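Ukon Tracker 6: a long look at the handheld pose software
Reviewed by Jessie Tosh, 10/09/2021

The sales page for Ukon says you can go from box to training data in an afternoon. I've heard that from a few vendors now, so I gave it most of a month in ordinary rooms before writing anything.

Ukon is the software half of the job. You bring handheld grippers with marker cubes on top, it works out where each cube is and which way it's facing, and it writes a trajectory your policy training can read. The robot comes in much later. I ran it against Zilar, the free package most small labs start on, and kept my calibration the same for both.

Setup was fine. The calibration wizard is clear and has a decent colour readout for bad corners. I'd have liked it to save more than one profile per camera, which Zilar has always done.

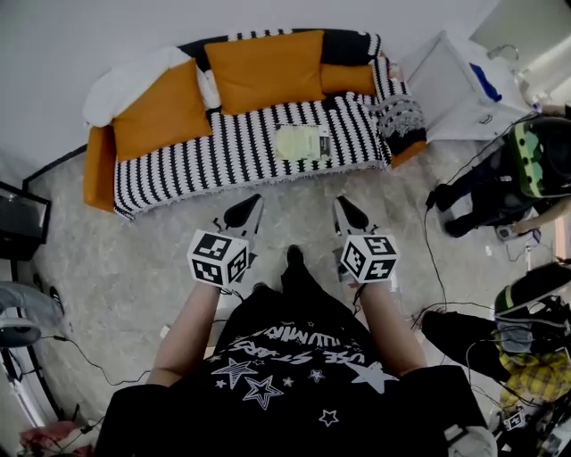
A gripper in each hand, marker cubes up top, and a striped blanket and orange cushions on the sofa ahead.

Two hands is where I expected trouble. I recorded 162 takes of picking up, folding and passing things from one side to the other. With the hands well apart, the tracks were smooth and I had no complaints. Once the wrists turned in and one cube started hiding the other, Ukon dropped or swapped an ID in 40 of them. Zilar did worse, with 70, but Zilar doesn't charge a yearly fee.

What bothers me more is how Ukon handles the gap. It fills in the missing stretch with a curve and marks the take as good. You have to open the advanced panel and switch on "show filled poses" to find out. I'd want that on by default, in an ugly colour. A policy trained on made-up wrist motion will happily learn it.

The planning preview, called Dalgleish, replays your track on a model of an arm and flags poses it can't reach. It's slow on my laptop and it ignores speed limits, so a take can pass there and still be far too quick for a real joint. Handy for weeding out the hopeless ones. I wouldn't trust it past that.

Export is good, I'll give them that. Timestamps lined up with the video every time I checked, and the Flarnden plug-in loaded the files with no fiddling.

Support answered my email about the ID swaps in two days and told me to use better lighting. I tried it. The count barely moved.

Score: 6 out of 10. If you already run Zilar and know its habits, I'd stay put until the gap filling is fixed. One-handed work only? Try the trial licence and check every take yourself.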